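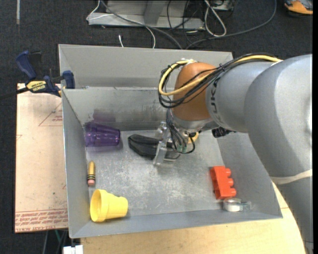 Taking kids to the Mellard robotics open day, worth it?

Posted by Gamer, 1/22/25

Hi all, hoping someone here has been to one of the Mellard open days. My two are 6 and 11 and the older one has been begging me ever since a flyer came home from school. The listing says there's a "bin picking demonstration" and I'll confess I have no idea whether that is fun to watch or whether we'd be driving all that way to see an arm stand there. Can you get close? And is there anything for the little one to do, or will I spend the whole visit chasing her around the parking lot? Thanks so much in advance, you were all wonderful about the train museum.

Spyros Balaskas

We went last April and had a lovely time, so I'd say go! The bin demo is the arm reaching into a metal bin of everyday odds and ends, plastic cups, toy blocks, tape, that sort of thing, and trying to pick them up one at a time. It's slower than you might think, and it does miss. My kids liked the misses best, and there was a good deal of groaning and cheering from everybody (me included, I'm afraid). You stand behind a rope, close enough to see the gripper close on things. The young woman running it was very patient and let the children call out which item they hoped it would go for next, although she did explain that the arm wouldn't be listening.

There were almost 200 people when we were there, so come early, and bring a step stool if your 6-year-old is on the small side. Mine spent a good while on my shoulders and my neck has not forgotten it. Each talk runs a few minutes, then there's a break where you can ask things.

Skundar

parking is $5, cash only last time

Antoniadis

Agree with Spyros on nearly everything, but my youngest was bored after the second round and wanted a snack. There is a coloring table down the hall by the restrooms, so one grown-up can sit there while the other stays with the robot. If you're going alone with both, do the robot first and the coloring after.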